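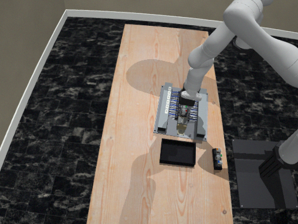 Why does an injector that works fine in the yard knock off halfway up the hill?
Usually it is being starved of water or fed air somewhere between the tender and the cones. Check the suction side before you blame the injector itself.

Ticket 64
Locomotive: Firnine
Fault: fireman's side injector knocks off under load, will not restart until the engine is standing
Opened by: Issa Hattar
Assigned to: Jean Jardine
Status: open, engine restricted to yard moves

Reported fault

Injector picked up clean at the platform and ran clean through the first crossing. Past the cutting it started blowing at the overflow, then quit. Tried it again twice with the regulator open and got steam and a dribble. Driver's side injector carried us to the summit. Once we stopped, the bad one picked up on the first try, as if nothing had happened. Water in the glass was never below where I like it, but I am not taking a train up there on one injector. -- Issa

First reply from Vuvell

Vuvell supplied the cone set, so I sent them Issa's report. Their answer was that the cones are "likely scaled" and we should buy another set. These cones went in this winter. I asked what makes them think it's scale, and they sent me the same sentence with a part number added to it. I am not ordering anything on that. -- Jean

Log (all entries Jean unless signed)

8:40 a.m. Cold engine. Pulled the cones. Light film in the delivery cone, wiped off with a rag. No pitting, no scoring, bores gauge correctly. So much for scale. Photographed and refitted with new joints.

9:25 a.m. Tender strainer out. Some coal dust, a few flakes of rust, nothing that would stop a feed. Cleaned it anyway.

10:10 a.m. Clack valve lifted and looked at. Seat is good. Hongmei wanted it lapped while it was open. I said leave it, one change at a time, otherwise we will never know what fixed it.

1:15 p.m. In steam. Injector works. Ran it at full pressure and again with the pressure let down. Works both times. I don't count this as a pass. It worked in the yard before, too.

1:50 p.m. Liv thinks the feed water is getting too warm. Fair theory, so I put a thermometer in the tender: 64 degrees. She pointed out that it would be hotter after a trip, with a leaky steam valve blowing back. Cracked the valve on purpose and let it simmer until we read 90. Injector was a little fussy to set but it held. I can't rule heat out for a long day in August, but I don't buy it for a first trip in March.

2:30 p.m. Someone from the Perkivel line phoned to say theirs did the same thing and it was the steam valve not opening fully. Checked ours with the bonnet off. Opens fully.

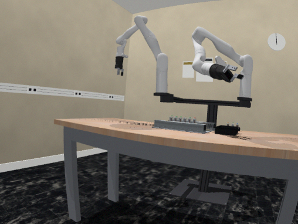
Suction side

3:05 p.m. Soaped every joint from the tender valve to the injector body. With the tender full there is a head of water on those joints, so a leak ought to weep. Nothing weeping. Union nut behind the step took a small nip with the wrench. I doubt it matters.

3:20 p.m. Disconnected the flexible hose between engine and tender. Outside looks like new, which is what the last inspection sheet says, and I suspect the outside is all anybody looked at. Shone a flashlight down it. The inner lining has come away on one side. When I bend the hose the way it sits on a left-hand curve, the loose part folds into the bore.

3:45 p.m. Hongmei set the hose up on the bench with a bucket. Straight, full flow. Bent, it drops to a poor trickle and the lining flutters. Straighten it and the flow comes back.

That fits what Issa saw: the line curves left past the cutting, and the platform is straight. It is the best explanation so far. It is still a bucket test.

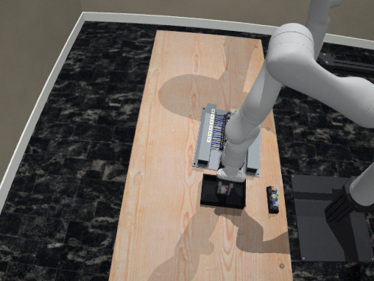
Render: light gray robot arm over a wooden table, gripper pointing down.

Notes and replies

Freya Mottram: Can we just fit the spare and run tomorrow? We have a full train booked.

Jean: The spare is from the same Xu batch. I looked inside it and the lining is sound today, but so was the other one when it went on, presumably. I'll fit it for testing. It isn't going out with passengers until it has been up the hill light engine, with both injectors tried on the curve.

Liv Midtbø: I'd still like a temperature reading at the summit.

Jean: Fine. Take the thermometer.

Issa Hattar: Vuvell have emailed again asking if we want the cones.

Jean: No.

Still to do

Fit spare hose, check it clears the drawbar on full lock.
Light engine run to the summit and back, Issa firing.
Driver's side hose off and inspected from the inside.
Change the inspection sheet so the hose line reads "bore checked" -- the current wording is "hose OK," and you can see where that got us.
Keep the failed hose. Label it and do not put it back on the rack.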